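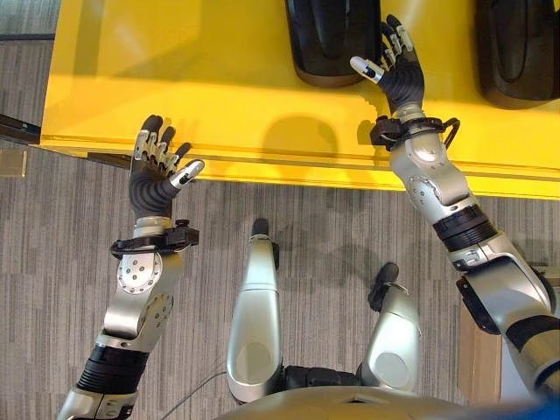
Capítulo 4
Mesas y superficies de trabajo

La mesa es el mueble que más horas se usa en un taller, un aula o una cocina, y el que con menos cuidado se elige. En este capítulo se estudian sus medidas, sus acabados y la manera de repartir los objetos sobre ella.

4.1 El color y el brillo

Una superficie amarilla y brillante hace que los objetos negros se distingan enseguida, aunque tengan formas redondeadas y sin aristas. A cambio, devuelve la luz de las lámparas y puede cansar la vista en jornadas largas. Los acabados mates reflejan menos, pero suelen retener más las marcas de grasa.

4.2 El borde y el alcance

Se llama borde frontal al lado de la mesa más próximo a quien trabaja. Los objetos de uso continuo se colocan a menos de 40 cm de ese borde; los demás pueden quedar hasta a 50 cm. Las piezas de superficie curva y lisa se agarran peor que las de caras planas y conviene dejar espacio libre a su alrededor para rodearlas con la mano.

Términos del capítulo: acabado, borde frontal, zona de alcance, reflejo.

Antes de seguir, mida la mesa en la que estudia y anote a qué distancia del borde está cada objeto que ha usado hoy. Necesitará esos datos en la actividad de la página 16.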